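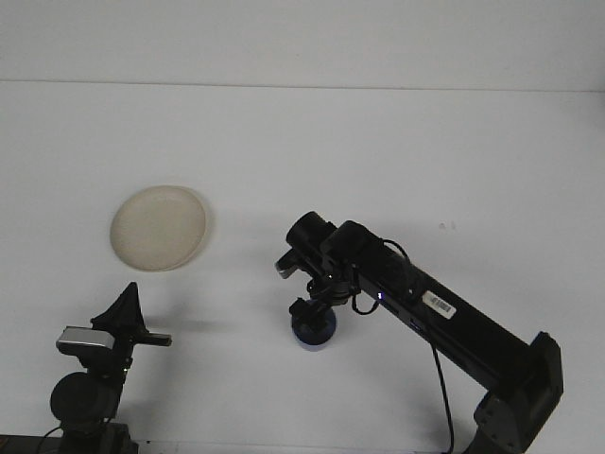
The cream plate on the white table.

Posted in: Home & Table | 3 June 2020

I was looking for a plate like this for a long time. My old ones were dark blue and every small scratch from the fork was visible on them, so in the end I gave them to my neighbor Pallavi, who likes them very much.

The new one is plain, with a raised rim. I like the rim because sauce stays inside. The color is difficult to name – in the shop they told me "ivory", my friend Meenakshi says it is beige. Next to pure white it looks warm, and I think food will look good on it, especially rice and green beans.

I paid 17 dollars for one plate. It is more than I wanted to pay, so I bought only one for trying. If I am still happy with it in August, I will buy three more, and maybe the small bowls also.

Does somebody know if this kind of glaze becomes yellow with turmeric? I cook with it almost every day.

Tags: plates, tableware, small purchases
Share 21 | 6 comments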